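Reading the 3 a.m. kitchen of tomorrow, forty years late

I have been working through a stack of trade brochures bought at an estate sale, and the one that has held my attention longest is a 1980s home automation prospectus from a firm called Horkedik. It runs to 174 pages including the wiring appendix. The subject is a central controller named the Grolter, which was to be mounted in a hall closet and was meant to run the heating, the lights, the garage door, the lawn sprinklers and most of the kitchen. As far as I can tell the Grolter was never sold in quantity. I have found one later mention of it, in a parts list, with the price blanked out.

The design is more sensible than the cover art. The cover has a family on a sofa being handed drinks by a cabinet on wheels. The cabinet does not appear again anywhere in the text. Inside, the authors describe a bus system with a two-wire signal line running room to room, separate from house power, with a node behind each switch plate. Each node had a fixed address set by jumpers. A house could have up to 700 addresses, a generous figure for the period and still more than I would need.

Timing was handled at the controller. The nodes were dumb: on, off, and a status reply. If the controller failed, every node was supposed to drop back to plain manual operation, and the wall switch would work as a wall switch. The prospectus spends most of a chapter on this and includes a fault table. I would like to see the same table printed in the manual for anything I have bought in the last ten years. My present thermostat, when it loses its connection to a server, keeps the last schedule but refuses changes from its own front panel until the connection comes back. I tested this in August by pulling the router plug.

The predictions are where it goes wrong, and the errors follow a pattern. The authors assumed that the hard part was deciding when to do a thing and that the doing would be solved by the appliance makers. So there is a full page on scheduling dinner. The oven turns on at a set hour, a relay confirms it, and a second relay starts the vent. How the food gets into the oven is covered by one sentence, which says that loading will be "automatic in later models."

Scheduling was cheap then and is close to free now. A used timer from a hardware store will do it. Loading is still hard. Picking up a dish of unknown weight, opening a door that has a latch and some spring force, setting the dish down level and closing the door again takes sensing and control that did not exist outside a few labs when this was printed. It can be done today, slowly, with equipment that costs far more than the meal.
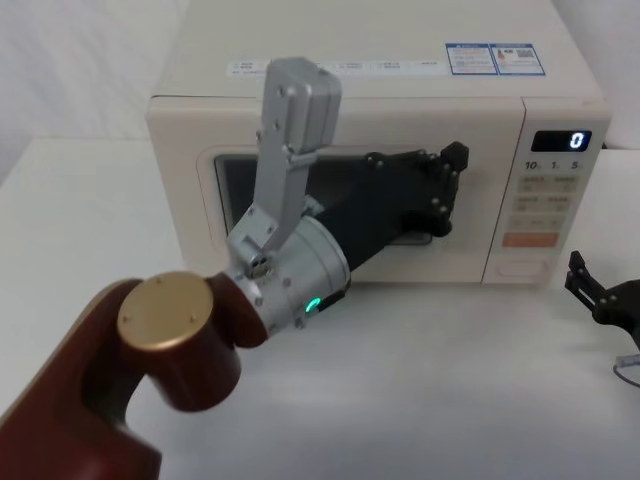

A robot arm at the microwave door.

The second pattern is that the authors left the controls alone. Every appliance in the Grolter drawings keeps its own knobs and buttons, with the bus node wired in behind. Most other home-of-the-future writing from the same decade takes the buttons off and replaces them with voice, or with a single screen in the wall. The plain version aged better. A start key is easy to find in the dark and needs no update. It also gives any later machine something to press, and a retrofit with no access to the wiring has to work that way.

Spahić, a competing system that gets a hostile two-page comparison near the back, went the other direction. According to Horkedik (so discount this as needed), a Spahić house had no local switches in the bedrooms at all. Lights were called from a handset. The comparison points out that a flat handset battery would leave the owner sitting in the dark, and then makes the same point again in the next column with a drawing.

There is also a section on privacy, which I did not expect. It is short. The controller kept a log of switch events for fault finding, and the authors note that a log like that shows when people sleep and when the house is empty. Their fix was to hold the log in volatile memory with a clear button on the case. No line left the building. Remote access was by telephone tone codes only, was off by default, and could read the status of the furnace and nothing else. That is a narrower set of permissions than the app for my light bulbs asked for.

I scanned the wiring appendix at a resolution high enough to read the jumper settings. The file is large and the foldout on the power supply has a crease through two of the component values, which I have marked as unreadable. If anyone has a cleaner copy I would like to fill those in. I am also looking for the separate installer's manual, which the prospectus cites by part number and which I have never seen listed.

Next in the stack is Mirkesetti, a kit robot vacuum described in a mail-order flyer. It navigated by bumping into things and counting wheel turns, and the flyer recommends moving the furniture to suit. The parts list calls for 3 motors, though the exploded view shows only 2. I will need to work out which is correct before I write it up.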